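Home helpers wanted for our gripper comparison, Pridport and Trivthorpe

Do you have a sofa, a bit of spare time and the sort of small clutter that most of us have lying about? Then we would love to hear from you! Dasoteck is looking for people to try out hand-held grippers at home this November, tidying ordinary belongings into ordinary boxes, so that we can compare one set of finger pads with another before we settle on a design.

You don't need any experience with robots. If you can pack a shopping bag you will manage very nicely, and we'll spend as long as you like showing you how the grippers open and close before you begin.
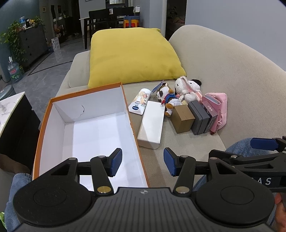 Each helper takes part in 4 sessions, all of them sitting down if you prefer, and you will be paid 575 pounds once the last one is finished. We come to you, usually at 10 in the morning, and we bring the grippers and the chargers. We do ask that the things you pack are your own - gift boxes, soft toys, pouches, tubes of hand cream, whatever is to hand - as we have handled our own test blocks so often that we could do it asleep, and they tell us very little about how a finger pad copes with something squashy or slippery. 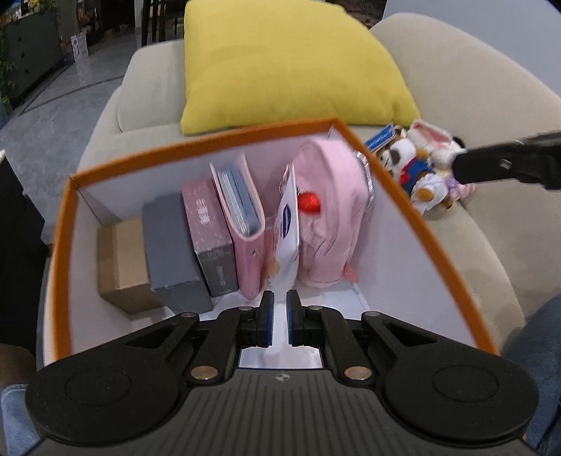

Going slowly is quite all right. We would much sooner have a gentle, careful grasp than a quick one, and if something slips or topples over, please just pick it up and carry on, as those moments are every bit as useful to us when we compare the pads. Across all our helpers we hope to gather nearly 1000 grasps with each type.

You should be over 18, comfortable using both hands for short spells, and living in Pridport or Trivthorpe. Pets are welcome, though a very curious cat may need to wait in another room!

To put your name down, drop in to our office at 100 Doherty Road, Pridport, and ask for a home helper form, or ring the bell after 4 pm if the front door is shut. Couples and housemates may apply together on one form.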